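**Jumel Two-Arm Garment Station**
Product page, revised 22/08/2021

The Jumel is a pair of arms that bolts down beside a table and deals with clothes. It picks them up, shakes them out as far as dignity allows, and gets them onto hangers. It does this at a pace that will impress your visitors and mildly irritate anyone who has ever worked a Saturday in retail.

We sell it to laundries, uniform services and resale warehouses, the kind of place where a person spends a whole shift introducing shirts to wire.

## What it does

- Takes single garments from a tabletop and finds two places worth holding
- Spreads fabric between the two grippers
- Loads wire, plastic or flocked hangers
- Hands off to a rail, a rack or a patient human

It does not iron. It does not do buttons. We had a long meeting about buttons in November and would prefer to leave it there.

## What changes for your people

Mostly the shoulders. At Skorkwood, the uniform service that has had a Jumel longest, the hanging bench used to be the job everyone traded away. Now one person looks after the station and two people who used to hang are on inspection and repairs, where the pay is a little better and there are chairs.

Ermelinda Garcia runs that floor. Her review, which we asked permission to print in full: "It's slow, it's steady, and it doesn't ask me to change the radio. I still do the wedding stuff by hand."

A few things to expect in the first weeks:

- Somebody will name it. Don't fight this.
- Your fastest hanger will race it and win. Six weeks later they'll have stopped racing, and the machine will still be going at the same speed.
- The work moves to either end of the table. Sorting gets more important, because the Jumel takes whatever you put in front of it, including things that should have gone in the rag bin.
- Bent hangers become a topic of conversation. A person straightens one without noticing. The Jumel needs to be shown.

Please tell your staff before the crate arrives. One customer didn't, and the crate had a robot on the side of it.

## In the box

- Two arms, left and right (they are labeled, and they do mind)
- Two parallel grippers with dark fingers
- One spare set of fingers
- Cable kit, 16 clips
- Controller with stop button, red, large
- Printed manual, 135 pages, of which you need 11

The table is yours. Any flat, sturdy one will do. Ackermann makes a heavy bench we like, and we've also seen perfectly good work done on boards.

## Fingers and wear

Fingers are consumables. Wire hangers are harder on them than any fabric, and the dark coating will scuff and chip along the inner edges. Cosmetic wear there is normal and not covered by warranty. If a gripped hanger starts to swivel, change the set. It takes one hex key and less time than finding the hex key.

Both pictures are from wire and garment work at one site. 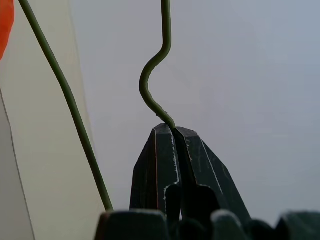
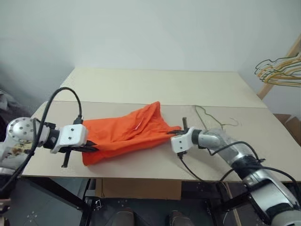 ## Options

**Clear arm sleeve.** Keeps lint out of the forearm. Looks like leftovers, works very well.

**Kereck rail adapter.** For sites with an existing Kereck overhead line. Allow half a day to fit it, and an extra hour for the argument about where it goes.

**Quiet mode.** Runs slower and hums less. Popular with the people who sit nearest, unpopular with whoever reads the daily numbers. We suggest letting the first group decide.

## Ordering

Lead time is 6 weeks. Training is included and takes one day on your own floor, with your own clothes, and we would like the person who will run the station to be in the room. Sending only the manager has been tried.

Demo units go out on two-week loan. Return shipping is on us, and so is the first set of fingers you wear out.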